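Two grippers, one hand, and a lot of small screws

In July I had finally the chance to compare three end effectors on the same arm, with the same wrist camera and the same controller. I wanted to do this for a long time. When you read about grippers, every test uses another arm and another set of objects, and then you cannot say much.

The first one was the Piken, a simple parallel gripper with two flat fingers. The second was the Sirell, also two fingers, but with soft pads that bend around the object. The third was the Grakberg hand, with four fingers and a thumb, which costs more than everything else on my table together. The controller was the Boutros for all three, so the difference should come from the hardware and from my own mistakes.

I made 126 grasps with each one, on 15 objects. Mugs, a tape roll, a sponge, a glue stick, some plastic cards, things like this. I wrote down only if the object stayed in the grip when the arm lifted and turned it.

For boxes and mugs the Piken is very hard to beat. It closes, it holds, it opens. The mounting took me less time than my coffee. The force setting is a bit rough, and between 500 and 1,000 on the scale of the controller I could not feel any difference at all.

The Sirell was the best with the sponge and with round objects. But the pads collect dust, and after one long afternoon I had to clean them two times with alcohol. If you work in a big hall like we do, please think about this before you order.

The Grakberg took most of my time. The first day I only adjusted the thumb. It came with a default closing order where the fingers arrive first and the thumb last, and thin objects were pushed away before the thumb was there. I changed the order so that thumb and fingers start together, with the thumb a little slower, and from then on the results became much better.

Flat things are where I see the real advantage of this hand. A card lying on the table is still difficult for all three, and I gave it by hand to the gripper in most of the tries. But once the Grakberg has it, the thumb presses on the face and the fingers support from behind, and I can turn the wrist quite far. With the Piken the card rotates between the fingers like a small door.

One problem I did not solve is the wrist camera. With a two-finger gripper it sees the object and the table. With the big hand it sees mostly the hand, and the lights on our ceiling make glare on everything glossy. I tried lower exposure, which helps with the card but makes the gaps between the fingers completely black. Next I will try to move the camera some centimeters to the outside, if the cable is long enough.
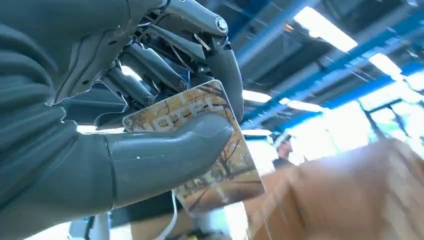

Wrist camera view with the Grakberg hand: thumb in front of the card, fingers behind.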